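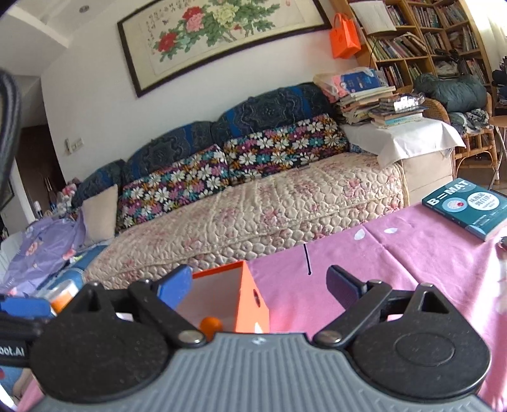
Grastholm Wall Cabinet System
Rekley Home and Shop Storage

The Grastholm is a wall cabinet system for garages, workshops, mudrooms and utility rooms. It hangs from a steel rail, so the cabinets can be set at any height and moved later without drilling new holes. Cabinets, shelves and rails are sold separately and as starter sets.

The system was drawn up by Thaddäus Kofler, who has designed for Rekley since the first Simon workbench. The Grastholm uses the same rail profile as the Simon, and parts from the two lines can be mixed on one wall.

Cabinets

All wall cabinets are 30 inches wide and come in two depths. The shallow cabinet holds spray cans, paint quarts, jars of hardware and hand tools. The deep cabinet takes a circular saw in its case or a row of gallon cans. Both have two doors and one adjustable shelf. Extra shelves can be ordered in any number.

The case is welded steel with a powder coat finish. Doors hang on concealed hinges that open flat against the cabinet next door, so you can leave them open while you work. Handles run the full height of the door. A keyed lock is an option on both depths, and several cabinets can be keyed alike if you ask for it when you order.

The back panel has a cable opening with a rubber grommet in the lower left corner. If you plan to keep battery chargers inside, order the vented back panel, part of the charger kit.

Rail

The rail is galvanized steel and comes in lengths of 30, 60 and 90 inches. It can be cut with a hacksaw or a metal cutting blade. File the cut end and touch it up with cold galvanizing spray if the room is damp.

Rails must be fastened into studs, solid masonry or concrete. Drywall anchors are not strong enough and will void the warranty. Screws for wood studs are in the box. Masonry anchors are sold at any hardware store; the size is printed on the bag of screws.

Load

A cabinet mounted on a rail that catches two studs is rated for 260 pounds, contents included. Shelves have their own limit, stamped on the underside. Put the heaviest items on the cabinet floor.

Installation

One person can put up the rail. Hanging the cabinets takes two. Remove the doors first, as this makes the case much easier to lift.

Mark a level line at the height you want the top of the cabinet, then measure down 3 inches for the center of the rail. Find the studs and mark them on the line. Drive one screw near the middle, check for level again, and then drive the rest. Lift the cabinet so the rear hooks sit over the rail and let it down slowly. You should feel both hooks drop. Turn the two safety tabs inside the case until they stop, then hang the doors.

Hinges adjust in three directions with a Phillips screwdriver. If the gap between the doors is wider at the top than at the bottom, check the rail for level before you touch the hinges.

Colors

Light gray and dark green are stocked. White is made to order and ships in 9 weeks. Color may vary slightly between batches, so order all the cabinets for one wall together if a close match matters to you.

Care

Wipe with a damp cloth and mild dish soap. Do not use scouring pads, acetone or brake cleaner on the finish. A drop of light oil on the hinges once a year is enough.

Accessories

Brululness drawer insert, fits the deep cabinet only
Extra shelf, shallow or deep
Charger kit with vented back panel
Lock set with two keys
Rail end caps, pair
Touch-up paint, gray, green or white

Parts and ordering

The catalog number for the shallow cabinet is 1872. Add D for the deep cabinet and K for a lock. Cabinets made before the January hinge change use a narrower hinge plate, and new doors will not fit them without the adapter plate. To check which one you have, look at the hinge side of the case: the older plate has two screws, the newer one has three.

Cabinets ship assembled, one to a carton. Inspect the corners before signing for the delivery and note any damage on the driver's slip. Unused rails and accessories can be returned in their original packaging. Cut rails and white cabinets are not returnable.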